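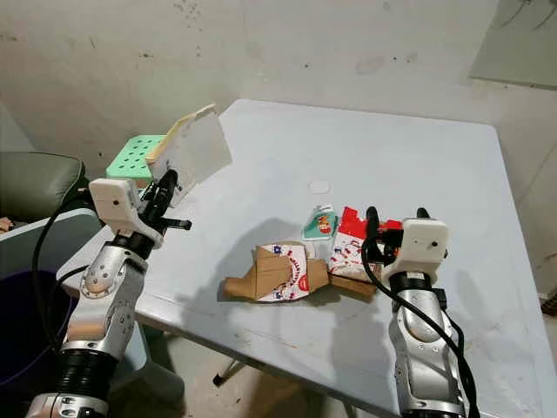
Drelix is recruiting two Packing Assistants for its Ravstead unit, to assemble flat cartons, pack small household goods and keep the packing area in order. The posts are part-time and run until the end of March, with a possible extension. Work is done standing at folding tables of the pale blue-grey type with rounded corners, placed close to the wall, so most items are handled from the front and from the two short ends. Applicants should be comfortable working at a fixed table height – the tables do not adjust.

**Reference:** 49/PA
**Location:** Drelix, Unit 2, Gatchalian Yard, Ravstead
**Reports to:** Lorna Pangilinan, Packing Supervisor
**Posts:** two
**Start:** as soon as references are complete

## Duties

- Open, square up and tape flat cartons to the packing sheet.
- Check each item against the order line before it goes into a carton. Damaged items are set aside and logged, with a short note of the fault.
- Choose the carton size. Thin panel cartons are used for trays, frames and shelf parts; the deeper ones are for mixed orders.
- Fill gaps with paper. Loose fill is not used at this site.
- Fix labels to the largest face, clear of the seams and the tape.
- Wipe down the table at each break and at the end of the shift.
- Return stools, baskets and tubs to their marked places.
- Flatten waste card and take it to the cage at the yard door.
- Report low stock of tape, paper and labels by midday.

Orders for the Orkby range are packed separately. These are plastic stools, baskets and storage boxes, mostly nested in stacks, and they mark easily. Nested stacks must be parted by hand with a sheet of paper between each piece. Training is given before anyone is put on this line.

## What we need from you

Essential:

- Able to stand for most of a shift and to lift cartons repeatedly from floor to table.
- Able to read a printed packing sheet and copy codes accurately.
- Neat taping and folding. There is a short practical test.
- Reliable attendance on the agreed days.

Useful:

- Previous packing, stockroom or shop returns work.
- Experience of packing flat or fragile goods.
- Basic use of a handheld scanner.

No formal qualifications are required. If you have an injury or condition that affects standing or lifting, tell us on the form so that the duties can be discussed before the test.

## Hours

Both posts are worked over a two-week rota totalling 35 hours. One week is mornings, the other is afternoons. Shifts can be swapped within the team if the supervisor is told the day before. There is no weekend work.

Breaks are paid. The kitchen has a fridge, a kettle and a microwave, and food and open drinks are kept off the packing tables.

## Clothing and equipment

Closed, flat shoes with a firm sole. Long hair tied back. Rings with raised stones should be left at home as they scratch the Orkby finishes. Gloves, safety knives and tape guns are supplied and stay on site. Personal knives are not allowed in the packing area.

## Selection

Applicants who meet the essential points will be asked to a visit lasting one hour. It consists of:

1. A walk round the packing area.
2. A practical test: make up two cartons, pack a mixed order, label it and clear the table.
3. A short talk with Lorna Pangilinan about hours, travel and previous work.

The test is marked on accuracy and finish. Speed is not scored – new starters are not given a packing rate until their third week. Results are sent by email, and unsuccessful applicants can ask for their mark sheet.

## How to apply

Application forms are held at the Gatchalian Yard office and can be posted on request. Return the completed form with the names of two referees to Wilfredo Navarro, Staffing, at the Ravstead address, quoting reference 49/PA. A CV may be attached but does not replace the form.

Forms are being accepted from 7th January. Visits are arranged in the order forms arrive, and the advert will be withdrawn when both posts are filled. Parking in the yard is limited to bay 31, which must be booked through the office before your visit.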